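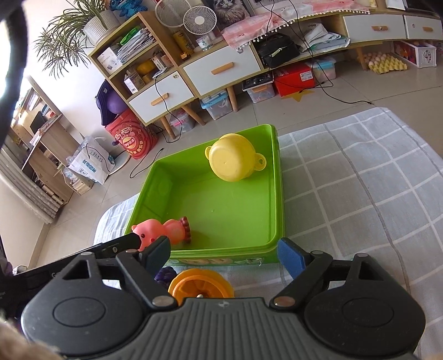 Idora Play Tray in green: a long-term review
By Tegwen Jarman
2018-06-23

I have been meaning to write up the Idora tray since January, when it came to live with us, and every time I sit down to do it somebody needs the tray. So I'm doing it now, while my daughter is asleep and most of the toys are in there with it.

It's a plastic tray with walls. It is very, very green. You put small toys in it and play with them. I know that doesn't sound like enough for a whole review, but I use this thing more than the blender, and the blender got a page and a half out of me last year!

What it's for

We play on the bed a lot. My daughter is 2 and the bed is her favorite place for almost everything except sleeping, and we keep a gray-and-white checked blanket over it in the daytime so I don't have to think too hard about what lands there. The trouble with a bed is that nothing stays where you put it. You lean over, the mattress dips, and all the little rubber animals roll into your lap and then down the crack by the wall. I have had my whole arm down that crack more often than I'd like to say.

The tray fixes most of that. It sits on the blanket like a little yard, you lean on the mattress, the tray tips a bit, and the toys slide to one side and stop at the wall. Then you carry on. It was such a small change and I was so pleased with it that I called my friend Tomomi, who has twins and was less amazed than I was (she had been using a roasting pan for the same job for ages).

The walls

This is the part I like best and the part I'd worry about if I were buying a different one. Plenty of craft trays have a lip so low that a toy wheel goes straight over it. On the Idora the wall is high enough to stop a rolling wheel most of the time, and still low enough for a small person to reach over and grab things without getting her sleeve caught and turning the whole lot over. You can lean a rubber animal up against the rim and it will stay there, looking out. Ours has a pink one with a snout and a frilly sort of tail, and that is where it usually ends up. I have called it a pig, a dragon and a seahorse depending on the day and have not been corrected.

I said most of the time. The orange wheel gets out. It came off something, I have given up looking for what, and if it's dropped in on its edge with any enthusiasm it will hop the front wall and come to rest on the blanket. The purple grapes get out too, but those are thrown.

What fits

Play food fits beautifully. The yellow pot, the one with the little looped handle on each side, goes in with loads of space to spare, and it's happy upside down, so we use it to hide things under. (Where are the grapes? Under the pot! Every time! She is stunned every time!) Rubber bath animals are good in there. Chunky blocks are fine. A short run of train track does not fit, and I tried harder than I should have.

Big jigsaw pieces work well and it's a handy place to sort them. I also borrowed the tray one evening for the edges of a 500-piece puzzle of my own, and it was perfect for that. It was missed within the minute the next morning.

Things I would not put in it: sand, unless you are outside. Dry rice, unless you like rice. We tried rice once on the bed. The walls kept in as much rice as could be expected and I'm still finding the remainder in the folds of the blanket.

The print

There are cartoon decorations printed on the outside of the wall, and they're on the faint side. If you're buying it for the pictures, don't. I hardly see them anymore, and my daughter has never shown any interest in them at all. I'd be happier with a plain one, to tell you the truth, or with a print that really went for it. This is the only thing about the tray that feels cheap.

The color, on the other hand! I was going to get the beige one. I stood in the store with the beige one in my hand. The room already has beige floor tiles and white drawers and plenty of quiet wood in it, and I had a picture in my head of a very tasteful toy tray. Then I thought about stepping on it in the dark and put it back. The green shows up in any light, and yellow, pink, orange and purple toys all stand out against it, which helps when you're looking for one particular thing with somebody shouting its name at you.

Cleaning

Warm water, a bit of dish soap, a cloth. It's one piece, and I haven't found any gaps where things collect. Crayon comes off the inside with a little scrubbing. Marker does too if you get to it the same day. I left a sticker on for a week as an experiment and that took some cooking oil and a fingernail, but it came off clean in the end. I haven't put it in the dishwasher. It wouldn't fit in mine, and I'd be nervous about the heat.

Putting it away

It's a tray, so it's wide and it's flat and there is no folding it. I'd love a folding one, but I suspect the hinge would be the first thing to go.

Across from the bed we have a long wooden cabinet on splayed legs, with white drawers with orange handles and some open shelves, and I had hoped the tray would live on one of those shelves. It could, if I moved the papers and folders. I'm not going to move the papers and folders. The top has a round basket and a desk fan and the framed cat picture on it, and a pink cloth with pom-poms along the edge that I refuse to give up, so there's no space up there either. For now the tray stays out on the bed during the day and goes underneath at night with the toys still in it. That is how I'd recommend storing it, frankly. Pulling it out full is half the fun for her. If your bed sits very low to the floor, measure first.

How it compares

Before this I had the Nurkov activity mat, a padded thing with a raised edge that zips off for washing. It's soft and it looks lovely, and if you have a baby who is mostly lying down I think it's the better buy. For a child who sits up and flings things it's no good. The edge flops as soon as you lean on it, and the wheels were over it constantly.

My neighbor Ashley Stockdale has the Vaker tub, which is deeper, more like a shallow storage bin, with handles. We had a long borrow of it. It keeps everything in, I'll give it that, even the orange wheel. But my daughter had to kneel up and fold herself over the side to reach the bottom, and a deep tub turns into a toy bin without your noticing. Stuff goes to the bottom and stays there. With the tray it's all spread out in one layer and she can see what she's got. If what you want is storage, get the Vaker. I really did like the handles.

Price

I paid 7 dollars for mine on sale. I'd have paid double and I'd pay it again. I have since bought another one for my sister's place.

Would I change anything?

Handles, or even just a cutout on each short side. Carrying it full means one hand under each end and walking like a waiter. Something grippy underneath would be nice too for when we use it on the tiles, where it skates around (on the blanket it's fine). And do something about that print, one way or the other.

Otherwise I love it. It's a cheap green tray that has given me back whole mornings. Buy the green.

Comments

Malcolm Pilkington
We have this in green as well, for the grandchildren. I stuck a square of rubber shelf liner under each corner and it doesn't move on a hard floor now. They peel off for washing. Agree about handles.

Tamunoemi Nwachukwu
Does it take the Cheema farm animals standing up? My son lines them all up and gets very upset when they fall, and he's got the big cow.

Tegwen Jarman
Tamunoemi, we don't have the big cow but the inside of ours is flat, so I'd think so on a floor or a table. On a bed I would expect tears! And Malcolm, shelf liner, thank you, I have a roll of it in the kitchen and I'm trying that tomorrow.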